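Six Glasses and a Painted Sky: A Morning with Aarne Karppinen 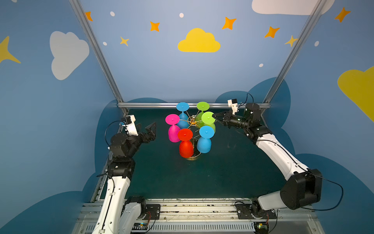 I'd been emailing Aarne Karppinen since May, so by the time I finally got to sit down with him at Hirvonen I felt like I already knew the guy. He talks fast, he drinks terrible coffee, and he will tell you about wine glasses for as long as you let him.

Silicone ones, to be clear! "I went through the real-glass phase," he told me. "It lasted one afternoon."

His project is called Suvedine, and the goal is a policy that can load and unload a stemware rack with two arms. Before it can learn anything, somebody has to show it how, over and over, by driving the arms. When I visited, the count stood at 1312 episodes. I asked how many of those he'd done himself and he made a face. "Too many. My shoulders know the number."

So why a rack like this one, with curved wires and the glasses hanging upside down by their stems? "Because a cup on a table is too kind to you," he said. "With a stem, you have to come in at the foot, and then you have to work it out of the wire. If you pull the wrong way the whole stand comes with it."

I got to try it (of course I asked). My first go took 51 seconds for a single glass, and I dragged the stand halfway to the back wall. Aarne was very nice about it. He kept the episode, too, with a tag on it, and I wanted to know what good it could do anybody.

"Recoveries," he said. "You messed up, then you slid the stand back and got the glass. I want that. What I don't want is 37 perfect runs in a row from me, all with the same elbow, all starting on the green one. The model learns my habits. It gets lost the minute something's moved."

He shuffles the colors between episodes now, and a list from the computer tells him which glass to go for first. He used to pick for himself, until he plotted the choices and saw how badly he'd been favoring the right arm.

We got onto the clouds and stars on the booth walls, which I love. "The walls keep the rest of the lab out of the picture," he said. "Plain gray would have done the same job, but I have to look at it all day."

There's a second booth planned at Plernwood, with different walls, and he's nervous about it. The wrist cameras should carry over fine, he thinks. The fixed view is the one he worries about. "Ask me again after the first 2 days over there," he said, and went to hang the glasses back up for the next run.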